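3.2 Drying practice and odor complaints

Households in the Tjoa district were asked how they dried cups and bowls after hand washing. The survey form, adapted from Siregar and Wijaya, was left at 200 addresses in December and collected by the second author. Respondents recorded whether items were towel dried, left on a cloth, or placed in a rack, and whether they had noticed a stale smell in stored cups during the previous month.

Towel drying was the most common answer among older respondents. Cloth drying was linked to the highest rate of odor complaints, which agrees with the earlier work by Mandagi on folded cotton. Racks gave mixed results. Complaints were fewer where the floor of the rack was open — a solid tray under the rods removed most of the difference.

Water hardness was not controlled. Homes on the Kolus supply line reported more surface spotting, but spotting and odor were not related once storage time was taken into account.

Cup orientation was coded from the written answers as upright, inverted, or tilted. Answers that named more than one position were coded as mixed and left out of Table 2.
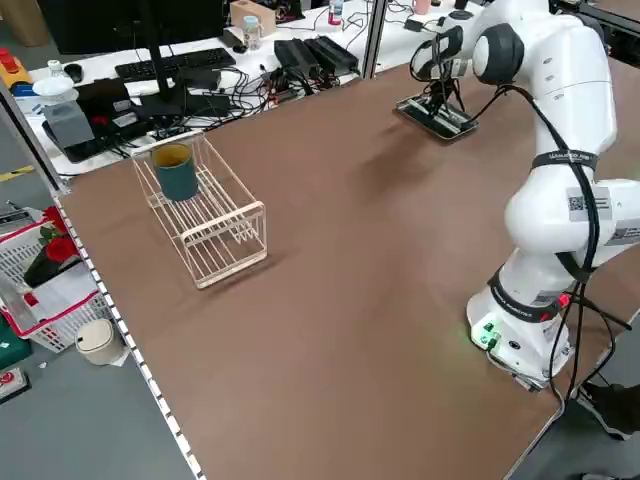

Figure 2. Wire rack with a cup standing upright at one end.

A follow-up form was sent to 45 of the addresses to check the coding. Two coders, Oei and Bermúdez, read each form separately and settled differences by discussion. Most differences concerned the word "sideways," which some respondents used for tilted cups and others for cups laid flat.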